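Plorora's data team records household handling tasks with hand-held grippers instead of full robot arms. An operator carries the tool, performs the task, and the wide-angle camera on it logs every move. The target for February was 1,000 usable episodes; 682 passed review.
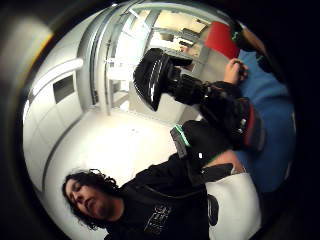
Most rejected episodes fail on coverage, according to Ok-hee Bae, who manages review. The lens bends straight lines and takes in a great deal of the room, so a door frame or an operator's black sleeve can occupy more pixels than the object being handled. Pale fabric on a blue surface separates well; black parts against a black top do not. Bae's group now tags such clips and trains on them separately, in batches of 8.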